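Print this thread | E-mail this thread

Scuff marks on matte wall behind workbench – clean or repaint?

mmeijer_38
The wall behind my bench is pale blue-gray, flat finish. Faint scuffs and smudges all over, worse toward the right, where gray marks run in a horizontal band. The bench top is nearly black and holds everything. I store a black wire basket and a low translucent bin against the wall. Paint is Trimton matte, two coats. Can this be washed, or does it need a new coat?

kettle1484
Try a damp microfiber cloth with one drop of dish soap first. Work from the bottom up, rinse, let it dry overnight. Post a photo.

mmeijer_38
Taken before any cleaning.
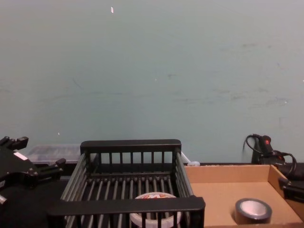 Re: Scuff marks on matte wall – replies after photo

Barbosa_Dan
Repaint. Flat paint burnishes when you rub it, and you trade a gray mark for a shiny one. I have done this to two walls.

kettle1484
Disagree. Burnishing comes from pressure and dry sponges. Those marks look faint enough to try soap. Test a patch low down behind the bin, where it won't show.

Barbosa_Dan
A patch behind the bin tells you about the paint behind the bin. The dark streaks are on the other side.

gridline80
Either way, fix the cause. Wire baskets mark paint whenever they get pushed back. I screwed a batten to the rear edge of my bench – 38 mm deep – and have had no new marks. Clear bumper dots on the rails also work, but they fall off.

mmeijer_38
Batten is a good idea. I will do the test patch first, then decide. Is a satin topcoat over matte a problem?

kettle1484
No. Scuff sand lightly, wipe, one coat. It will look different from the other walls.

Maarten Meijer (mmeijer_38)
Fine by me. Only the bench wall gets touched.

Print this thread | E-mail this thread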